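Finished sorting the crockery cupboard before the move to Vikport. 9 boxes down to four.

Plates are what we had too many of.
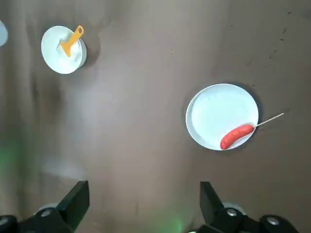
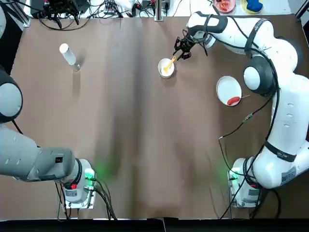

The mover is Pritchard. They quoted $2000 for the truck, plus $200 if we want the piano taken up the stairs. Rornard wanted more and couldn't do November.

Anyone know if the Postummont ferry takes trailers before 7 in the morning? Their site only lists cars.

Piano is staying with my sister for now.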